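Fondlow Paper Towel Holder, Wall Mount: Review After a Year of Use

By Kathleen McGrath
2 Apr 2026

I bought the Fondlow wall holder when the freestanding one in my kitchen tipped over once too often. It has been up for thirteen months, on the side of a cabinet next to the sink, and it holds a roll in use every day. I paid for it myself.

What you get

The box has the arm, a back plate, four screws, four drywall anchors and a sheet of adhesive pads. The instructions are one folded page with drawings and very few words. The arm is brushed steel and long enough for the tall rolls, with a little space left at the end. There is also a short version for bathrooms, which I have not tried.

Putting it up

You can use the screws or the pads. I started with the pads. They held for five weeks and then let go overnight with a full roll on the arm. The cabinet side is painted, and the pads took two patches of paint with them. The instructions do say "smooth, sealed surfaces," so I will take part of the blame for that.

The second time I used the screws. The holes in the back plate are close to the wall side of the arm, and a regular drill will not fit in there straight. A short hand screwdriver works. The screws that come with it are soft, and I stripped one and replaced all four with screws from the hardware store. It has not moved since then.

If you rent and can't drill, I would look at something else. My neighbor Daiane Bastos has the Skoline, which hooks over a cabinet door. It rattles when the door closes, but it leaves no marks.

Tearing with one hand

This is the main reason to buy it. There is a rubber ring inside the arm that drags on the cardboard tube, so the roll doesn't spin freely. You pull down and slightly to the side and one sheet comes off. With a full roll I get a clean tear nearly every time. Below a third of a roll it gets worse, and I often end up with two sheets or a ragged corner. Half-sheet rolls are harder than full-sheet rolls at any size.

The ring can be tightened with a small knob on the end. I turned it too far at first, and the sheets ripped in the middle. A quarter turn back fixed that. It needs adjusting again if you switch brands, as the tubes are not all the same width.
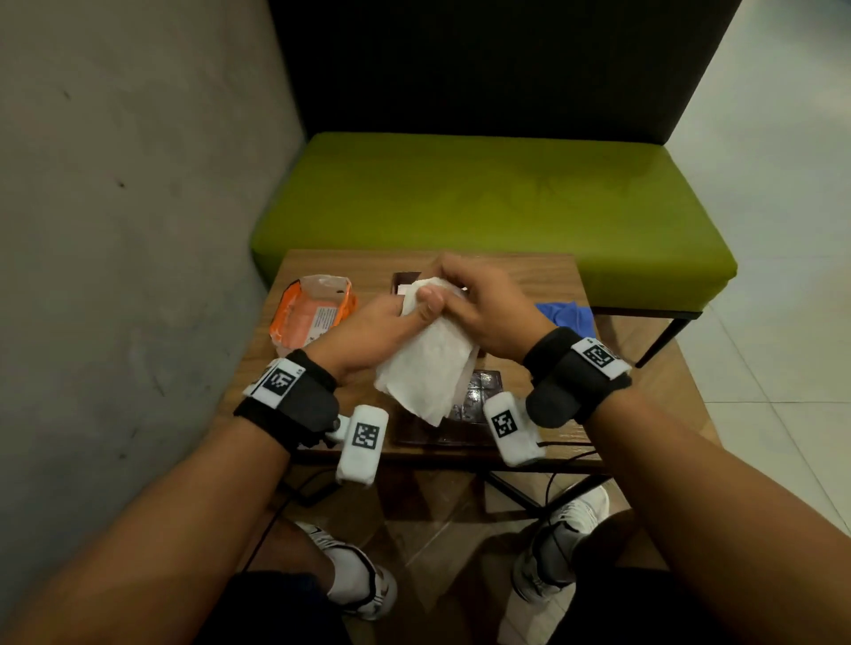 Changing the roll takes a few seconds. The end cap twists off, the old tube slides out and the new roll slides on. The cap is small and dark and I have dropped it behind the trash can twice. A short cord or a hinge would solve this.

Cleaning

Steel next to a sink shows water spots. A damp cloth takes them off, and then you need a dry one or they come back. There was a little rust at one screw head by the end of winter, but that was one of my own screws, so I can't count it against Fondlow. The rubber ring collects paper dust. I pull it off and rinse it every couple of months.

Compared with the others

Before this I had the Potov, a weighted stand. It needs no tools and it can go to the table or the porch, which I do miss. It also takes up counter space, and it falls over if you pull hard with a wet hand. The Jugah under-cabinet model is cheaper than the Fondlow and has the same kind of arm, but with no drag ring, so the roll runs on when you pull.

Would I buy it again?

Yes, with better screws. Skip the pads on any painted surface. I give it four out of five, and I would have given it the full five if the cap stayed attached.

Update: a reader asked if the ring is sold separately. I wrote to the seller and a pack of 2 can be ordered through their parts page. Mine is still the original.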